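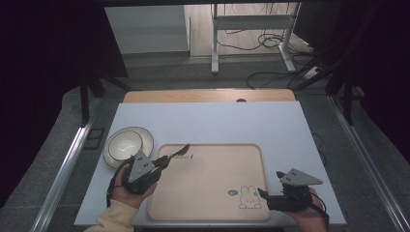 Zane Rebane thinks the club will have the place-setting task learned by May, and he told me so twice. Give it 349 good demonstrations, he said, and the arm will sort out the rest. I have my doubts.

I sat in at Riltport again this week. Moving a spoon over a tray with a gripper in each hand is harder than it sounds, and the students have gotten pretty smooth at it. Fine. But they have 94 runs saved, all with the same bowl and the same tray, and I counted 38 where the second gripper does nothing useful. What is the arm supposed to learn from that?

Last year's Gandik entry did great at home and then fell apart on a different table at the Lillico meet. Same plan, more or less - collect a lot, hope a lot.

I'd like to see them swap the plate before they record any more. Zane says that comes later. We'll see.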